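3.2 Materials and the sorting surface

The study of household tidying at Motham used ordinary packaged goods and ordinary containers. The task was to bring small items lying on a table together in a single basket, without folding or stacking. Sessions were held at a wood-topped table placed against a white wall. The strong wavy grain of the tabletop was kept uncovered, as a plain cloth would have made small wrappers easier to find than they are in most homes.

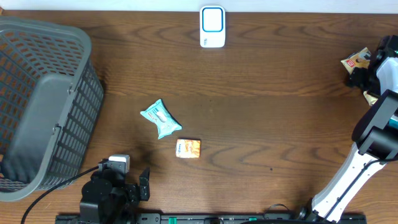 Page last modified: November, revision 10

Figure 4. Two small packages on the tabletop, with the gray plastic basket at left.

The two packages in Figure 4 differ in both color and shape. The turquoise pouch is soft and crinkled at the edges, while the orange and cream packet is small and square. Items of this size make up a large part of table clutter in the Tuno household inventory, which lists 2057 objects. A subset of 300 was selected for the present work by Tamás Csizmadia, who also prepared the coding sheet.

Baskets with perforated walls were preferred to closed boxes. The contents can be checked from the side – a point raised in the earlier Stenurero survey – and the open top accepts bags of uneven size. Snack packages were not required to lie flat, and an item was coded as stored when it rested wholly within the rim. 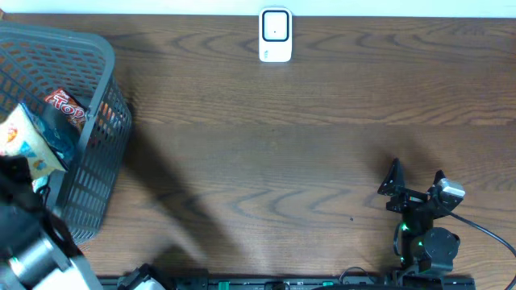 3.3 Coding of Stored Items

Mixed contents call for more care in coding. The red bag with the lettering "Top" leans against the inner wall of the basket, a pale yellow-white bag lies in front of it, and a dark teal-blue wrapper is tucked between and behind the two. Under the Erdős scheme each package is entered separately, including any that is partly hidden by another. Leaning items receive the same code as flat ones. The small white device at the back of the table was treated as a fixture and was not entered.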